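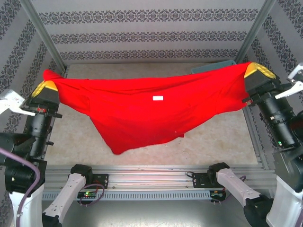 ## How do you fold long sleeve shirts so they don't turn into a lump in the drawer?

Asked by **prudell_laundry_pile**, 20 Dec 2020

Okay so I have watched I don't know how many folding videos and I still can't do it. I've got a red top with sleeves, nothing fancy, and every time I fold it one sleeve ends up wadded in the middle and the hem hangs out crooked at the bottom. If I hold it up by the ends first the top edge sags and the bottom goes all uneven, so by the time I lay it down it's already a mess.

I fold on the kitchen table. Our bed is too soft, and the dog thinks anything on it is for him. The drawer is pretty shallow (an old Botha dresser from my aunt, the kind where the drawers stick if you even look at them wrong) so I can't have a big fat bundle in there or it jams. Last week I had to pull the whole drawer above it out to rescue a sweatshirt.

Things I've tried:

- folding it in half down the front, sleeves on top of each other
- rolling (comes undone, and then I have a drawer of loose sausages)
- one of those plastic flip board things, which was too narrow for the sleeves

What am I doing wrong? And does it matter if the label is facing up or down when you start? My mother-in-law says down and my sister says up and I'm spending a week with both of them soon!

---

### Answer from Ashraf Bouazza (accepted)

I did folding tables at a clothing store called Vosemetti for a couple of years, and long sleeves were what all the new people hated, so don't feel bad.

First thing, how you pick it up. If you grab it by the sleeves and pull, you get that droopy line across the top and the body hangs however it feels like. Pinch it at the shoulder seams instead, one hand on each, right where the sleeve joins on. Give it one good snap. Then lay it down **front side down**, bottom hem touching the table first, and lower the shoulders away from you. It lands way flatter like that.

Now stop and fix it before you fold anything. I mean it, this is most of the job. Run your palms from the middle out to the sides, and tug the bottom corners until the hem is straight. If there's a bit of the back layer poking out under the front one, pull it even now, otherwise it will poke out of the finished fold too and drive you nuts.

Then:

1. Fold one side in toward the middle, a little past halfway between shoulder and collar. The sleeve comes along and sticks out the other side.
2. Fold that sleeve down so it runs along the edge you just made. It'll make a little triangle at the shoulder, smooth that flat with your thumb.
3. Same thing on the other side. You should have a long rectangle with both sleeves lying on the back, pointing at the hem.
4. For a shallow drawer, bring the hem up a third, then fold again to just under the collar. Stand it on its edge or lay it flat, whatever the drawer lets you do.

The wad in the middle is coming from folding the sleeves straight across the back. They pile up on each other there. Turned down along the sides they hardly add any bulk.

As for the label, if it's at the back of the neck it'll be facing the table, inside the collar, and you can ignore it. If you've got one sewn on the outside it depends where it is. Front down is what matters. So I guess your mother-in-law is half right, sorry to your sister.

> **prudell_laundry_pile:** The hem first thing!!! I was dropping it shoulders first this whole time. Did four tops and they all fit in the drawer. Still working on my triangles, they come out kind of fat.

> **Ashraf Bouazza:** Fat triangles are fine. Turn the sleeve down a bit closer to the shoulder seam if it bugs you.

---

### Answer from Saulius Sakalauskas

I agree with the above mostly but I'd say don't give up on rolling. Do the same fold down to the long rectangle, then roll from the collar end and tuck it in the hem. You turn the bottom couple of inches of the hem inside out before you start, and at the end you flip that cuff back over the roll. Holds together fine in a suitcase, I got back from Rullurura in February with everything still rolled. Too thick for sweatshirts in a shallow drawer though, so maybe only for the thin stuff.

Also rub some candle wax on those drawer runners.

---

### Answer from bluebucket56

just hang them up

> **prudell_laundry_pile:** I would if I had a closet lol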